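20 August 2019

Casting slip and warping, continued from the July pages.

Opened the new bags of Floldale white body this morning. The powder feels the same as the last lot but the bags had picked up some damp on the side that faced the wall. Broke up the lumps by hand and put the worst of it in the reclaim bucket. Moved the rest onto boards so it is off the concrete.

Mixed a batch of slip with 3000 ml of water in the tall bucket. Added the deflocculant to the water first, then the powder slowly with the mixer on low. It went thick sooner than I expected, well before all the powder was in. Stopped, let it stand while I cleaned the molds, came back and it took the rest without any more deflocculant. Sieved it into the lidded bucket after lunch. A lot of hard bits on the screen, mostly from the damp bag I think. Next time sieve the powder dry if the bag looks doubtful.

Viscosity: did the cup test twice. First run was slow and the stream broke up at the end. Stirred again, second run 84 seconds with a clean stream all the way. That is slower than the old slip but it poured fine. I did not add water. The temptation is always to thin it and then the casts stick in the mold and we lose a day.

Molds: the Grube molds have dried out properly now that they are standing on edge by the back door. The two older ones have soft spots near the pour hole where the plaster is wearing. They will do for this round. Please do not scrape them with the metal kidney, use the wood one or a sponge.

Casting time left at the usual. Drained the bowls first, then the small jugs. The small jugs drained badly, with a curtain of slip hanging inside the neck. Tipped them back and drained again at a steeper angle, which left a ridge, but it will sponge out. The bowls look good. Wall thickness on the trimmings is even right around the foot.

On to the real problem, the flat ware. The oval plates from the last glaze firing came out lifted at both ends. You can set one on the bench and rock it with a finger. Round plates from the same firing, same shelf, are flat or near enough. I went through the old pages to see if this was always so. The July entries mention a slight rock on the ovals and then nothing further, so either it went away or we stopped writing it down.

Things that could be doing it, in no order:

Drying too fast at the ends. The long rim dries before the middle and pulls up.
Handling when leather hard. They get lifted by the ends because that is where your hands go.
The boards. At least one ware board is bowed.
Foot ring too close in, so the ends have no support in the kiln. 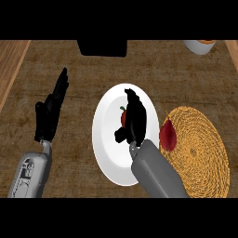 Oval plate, white, on the brown surface. Broad rim, center only slightly recessed. Render.

My money is on the foot ring together with the drying. On the Vusetti pattern the foot is set a long way in from the rim and the overhang at the ends is much more than along the sides. Measured the foot along its long axis at 152 mm on a bisque piece. I would like it longer. That means a new master, or at least cutting back the old one, and I do not want to do that until the drying has been ruled out.

So for this round I am changing the drying only. Half the ovals go on the rack the way we have always done it. The other half are on plaster bats, face down, with a sheet of plastic loose over the top and the rims wrapped in strips cut from dry cleaner bags. Marked the foot of the wrapped ones with a W. Please leave the plastic alone even if it looks like they are sweating under there. I will turn them.

Checked the ware boards against the long straightedge. The one with the burn mark is bowed and has been for a while by the look of it. Put it with the scrap. The rest are good enough.

Glaze notes. The white liner had settled hard in the bottom of the bucket, a proper brick. It took the drill mixer and a lot of scraping. Added a pinch of epsom salts dissolved in hot water and it is staying up so far. Will look again in the morning. If it is hard again, the recipe needs more clay in it.

Dipped test tiles for the Jiltell samples. They want a satin surface, no gloss, and they sent back the last set as too shiny. I ran the same base with more alumina and again with a slower cool. Both are on shelf 2 toward the back, with the tile numbers scratched on the reverse. The pencil numbers from last time burned off – scratch them, do not write them.

Pinholes on the rims of the last load. Only on pieces glazed straight after bisque while still warm. The ones that waited overnight are clean. Not enough to prove anything but from now on let them cool fully and wipe them down with a damp sponge before dipping.

Kiln: the bottom element is slow to color up. It got there, but the bottom witness cone was standing straighter than the top one. I have moved the satin tiles up for that reason and put the reclaim test bowls at the bottom, where it does not matter as much. There is a spare element in the gray cabinet, still in its box. Would like to get one more firing done before changing it.

Reclaim bucket is full. It needs spreading on the big plaster slab, and the slab needs the shelf of jugs moved off it first. Did not get to that.

Left to do:
Turn the wrapped ovals, morning and evening.
Sponge the ridge out of the small jugs before they get too dry.
Check the liner glaze for settling.
Order more cones, the box is almost empty.
Wash the sieve again. There is still slip in the corner of the mesh.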